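Why Fruit Ripens
April 12, 2024
By Irja Nurmi

A fruit is the part of a plant that holds the seeds. While the seeds are growing, the fruit is usually hard, green and sour. Animals leave it alone. When the seeds are ready, the fruit changes. This change is called ripening.

Three things happen inside. First, starch turns into sugar. Starch is made of long chains of sugar units, and one chain may have 300 of them or more. Long chains do not taste sweet. Parts of the fruit called enzymes cut the chains into short pieces, and the short pieces do.

Second, the walls between the cells get weaker. A substance called pectin holds the cells together like glue. As it breaks down, the fruit becomes soft.

Third, the color changes. Green comes from chlorophyll. As chlorophyll breaks down, yellow and orange colors that were hidden under it can be seen.

Many fruits start this work with a gas called ethylene. The fruit makes the gas itself. You cannot see it. When one fruit gives off ethylene, the fruit next to it begins to ripen too. A closed paper bag keeps the gas in, so fruit in a bag ripens faster.

Not all fruit works this way. Apples, pears and tomatoes go on ripening after they are picked. Grapes, cherries and strawberries do not. They must stay on the plant until they are ready to eat.

Bananas are picked green and ripen later. The color does not change everywhere at the same speed, and the neck may stay green longer than the middle. 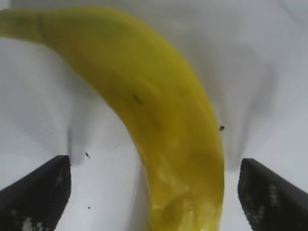 A yellow banana. The neck by the stem is slightly greener than the rest.

Cold slows ripening because enzymes work more slowly at low temperatures.

Last updated: April 2024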